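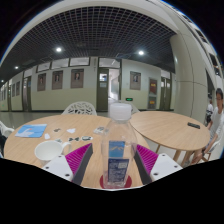 Four weeks with the Prarnix hand gripper kit

Tue 23 May

I bought the Prarnix kit with my own money, so this review owes nothing to the company. It cost me 3000 dollars with shipping to Adelaide, and the price went up after October, when they changed the pads.

For those who have not met it, the Prarnix is a gripper you hold in your hand. You squeeze the handle, the two fingers close, and a small camera records what they do. Later you can use the recordings to teach a robot arm the same job. My arm is an old Trusis that I repaired last year. It is slow, but it has the same finger size, and this was the main reason I chose this kit over the Insaurralde one.

First, the good side. The ribbed magenta pads are much better than I expected. I was afraid that a smooth plastic bottle would slide down between the fingers, but in my sessions the pads held it well when I came in level and closed slowly. I do not love the colour, though my software finds it easily against a light wooden table, so I stopped complaining.

Bottles and mugs were my first two jobs. For the bottle I recorded 114 tries: lift it from the coaster, move it to the side, put it back. Clear plastic is a hard case for a camera, and a printed label helps a lot. With the label turned away my results were clearly worse. The mug was easier, but only if the handle pointed to the side. I still have no good way to teach the arm to turn it.

Now the weaker side. The handle becomes heavy after about 20 minutes and my wrist asks for a rest. The battery door is stiff. The manual was translated in a hurry, and I say this as a person who learned English from manuals – page 12 tells you to "marry the screw gently". I wrote to support and they answered in two days, politely, with a corrected page.

The Prustumby software is included for one year. It does its work, but it crashes if you rename a folder while it is open. Save often.

Would I buy it again? For a school or a small workshop, yes. For one person with a hobby, I would wait for a used one, and ask the seller for a photo of the pads, which are the first part to wear. Spare pads are sold only in pairs.

Next I want to try folding a towel. I will write when I have something to show.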